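Housing and Materials, Unit 2
Week 4 handout: What does "easy clean" mean?
Updated October 1, 2025

Read this before the tutorial. It replaces last year's notes, which took the product sheets too much at their word.

Start with the phrase. You will find "easy clean", "low maintenance" and "hygienic surface" in nearly every bathroom brochure printed in the past few decades. Ask what was tested, against what, and for how long. In most of the sheets we collected, the answer is nothing you could check. Nollitz describes its wall panels as "virtually maintenance free". Virtually is doing a lot of work there. Mellor gives a cleaning time for its glazed tile but leaves out the size of the area and what was on it.

1. Gloss and dirt are separate questions

A shiny surface throws back light, and we read that as clean. Soap film on a pale glossy tile can be very hard to see from straight on. You need a low light from the side, or a fingertip. The same film on a dark matt tile shows up at once, and people then complain that the dark tile "gets dirty faster". It may hold no more soap than the pale one. Be careful with any survey that asks householders which finish stays cleaner, as it mostly measures what they can see.

2. Where the water sits

Brochures talk about the face of the tile. Most of the trouble is in the joins, the corners and the flat bits: ledges, sills, the tops of skirting, the line where the basin meets the wall. A flat ledge with no fall holds water after every use. Put a bottle on it and the ring under the bottle dries last.

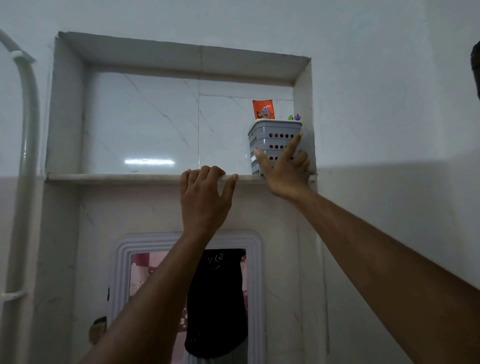 Tiled niche with a ledge and a perforated basket at one end.

Holes in a container are often sold as the cure. They let water out of the container, certainly. Where it goes next depends on the surface below, and a basket standing flat on a flat shelf may only move the puddle down a few millimetres. Before you praise drainage in your report, say where the water ends up.

3. Shape and the cost of decoration

Every curve, rib and groove adds surface and adds a place a cloth has to be pushed into. This is an old complaint. A household manual from 1798 that we look at in week 6 already grumbles about moulded washstands and the time it takes to get into their corners. Flutes and scallops come back into fashion regularly all the same, and I have no quarrel with anyone who likes them. My quarrel is with a decorated basin sold under the same "wipes clean in seconds" line as a plain one.
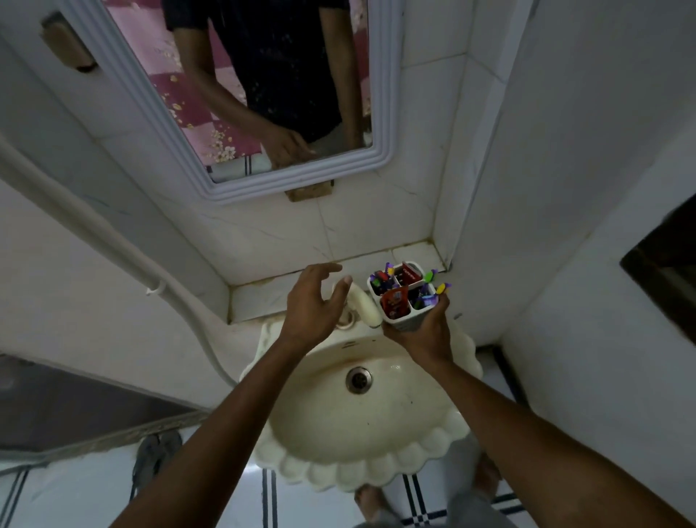 The other cost is clutter. Test rooms are bare. Real bathrooms have things standing on every edge, and each one has to be shifted before the wiping starts and put back when it is done. The Drullurari trial is the only one in your reading pack that timed this part. It covered 60 homes, and the authors put up to half of the total cleaning time down to moving objects. I would like to see it repeated before leaning on it. The homes were all rentals, and people cleaned while being watched, which seldom brings out normal habits.

4. Stains that are not dirt

Brown or orange marks near a drain are often blamed on poor cleaning. They may come from iron in the water, an old pipe, a slow drip, or worn glaze. Scrubbing harder with a gritty powder can make the last of these worse. The Hoteo sheet promises stain resistance "for life" and then, in the small print, rules out hard water. Find out whose life.

For the tutorial

Bring one product sheet from the years since 2000. Underline each claim that could be tested and circle each one that could not. Choose one of the underlined claims and write half a page on how you would test it in a lived-in bathroom, with the clutter left where it is.

Sheets from Nollitz and Mellor are already taken.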